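From: Jeptoo Nyaga
To: Eldale Local and Military History list
Subject: Re: Grivstead depot, 1915-1919: strength returns and the burial register

I have now been through the second box and can answer most of what was asked. The earlier message is quoted first for those who joined after it went round.

> The printed history of the Grivstead remount depot gives a strength of 818 men
> in July 1917, and every later account repeats it. The burial register for
> the parish has only 71 entries marked "depot". Are these the same unit
> throughout? And does anyone know where the figure of 818 comes from? The
> author gives no reference.
> Also, is the Gál who signs the forage accounts the same man as the
> interpreter at the Pumine camp?

Taking the points in order.

1. The strength figure

The 818 is from a ration return, not a muster. The return covers everyone fed at Grivstead on the day it was drawn up, including a labour company of 274 which was only passing through and left for the coast before the end of the month. The clerk entered the company on a separate line, then carried both lines into one total at the foot of the page. Whoever compiled the printed history seems to have copied the total and left the lines alone.

I would therefore treat 818 as a count of rations. A strength for the depot itself should be taken from the monthly musters, where they survive. The run has a gap from April to August 1917, so the July figure can't be checked directly. The March and September musters are both intact but use different headings for attached veterinary staff, and I have not tried to reconcile them. 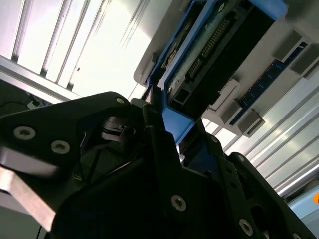 2. The burial register

The 71 entries are not all from one unit. The word "depot" was used by two curates in succession. The first used it for the remount depot only. The second, whose hand starts in the autumn of 1918, used it for the convalescent hospital as well, which had by then taken over the north range of the same buildings. His entries can often be told apart by the address column, where he wrote "N. range" or simply "N.".

Where that column is blank I have gone to the death certificates. Four are still outstanding. Please do not cite a split between the two units until those are back.

Note also that the register was rebound between the wars and two leaves are out of sequence. The numbering in pencil is later than the binding and should be ignored. The ink numbers are the ones to quote.

3. Gál

I think these are two men, though I can't prove it. The forage accounts are signed in a practised clerk's hand with the accent always present. The Pumine interpreter signs without it, and his initial looks to me like an F where the other is plainly a J. Against that, both papers date from the same winter and the surname is not one that turns up elsewhere in the county. The camp pay book might settle it. It was listed in the old county handlist but I did not find it in either box, and the search room could not say whether it had been moved or withdrawn.

4. Corrections to the list's own transcript

The transcript in the files area has three errors in the 1916 section:

Folio 12, for "Mules, 150" read "Mules, 105". The figure is clear on the original and agrees with the forage issued.

Folio 14 verso, for "Capt. Eldale" read "Capt., Eldale". The comma is there. It is the place, and no officer of that name served at the depot.

Folio 19, the marginal note belongs to the entry below it.

I have marked these in my own copy and can send the page to whoever keeps the master version. The 1918 section has not been checked by anyone as far as I know - I have the references if somebody wants to take it on.

Jeptoo Nyaga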